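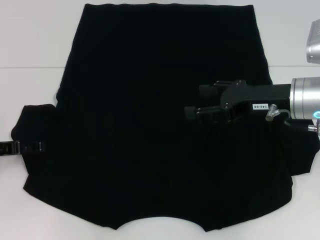
Ticket 445: Fold success on dark garments doesn't match the Wadance writeup
Component: eval / shirt folding
Opened by: Aldana Huenchumán
Assigned to: Edivaldo Trindade
Status: open

Aldana Huenchumán, 9:40
The July writeup says the Leckie policy folds dark T-shirts as well as light ones. I can't get that out of the logs. The test set has 1,246 attempts, but the score was computed on 1,202. Where did the rest go? Black shirt, white table, black fingers over black cloth: this is where I'd expect the keypoint step to struggle, and I don't see one failure of that type in the table.

Edivaldo Trindade, 10:15
The missing ones were dropped by the Tillham filter. It throws out any episode where the garment mask has low confidence at the start. That was meant to catch bad camera frames.

Aldana Huenchumán, 10:32
So the filter removes the attempts where the system can't find the shirt, and then we report how well it folds shirts it can find. How many of the dropped ones are black?

Edivaldo Trindade, 11:50
Don't know yet. Color wasn't logged before we switched to Zerker, so I have to go through them by hand. I reran 101 dark-shirt episodes with the filter off. Sleeve keypoints jump onto the gripper body in several of them, mostly on the right side. Raising the exposure helped a little — I wouldn't call it a fix.

Aldana Huenchumán, 13:05
"Helped a little" on the same episodes you tuned it on? Please hold out a fresh batch before we change anything.

Next steps
- Rescore with dropped episodes counted as failures (Edivaldo)
- Add garment color to the episode log
- Take the dark-garment claim out of the writeup until the rescore is in (Aldana)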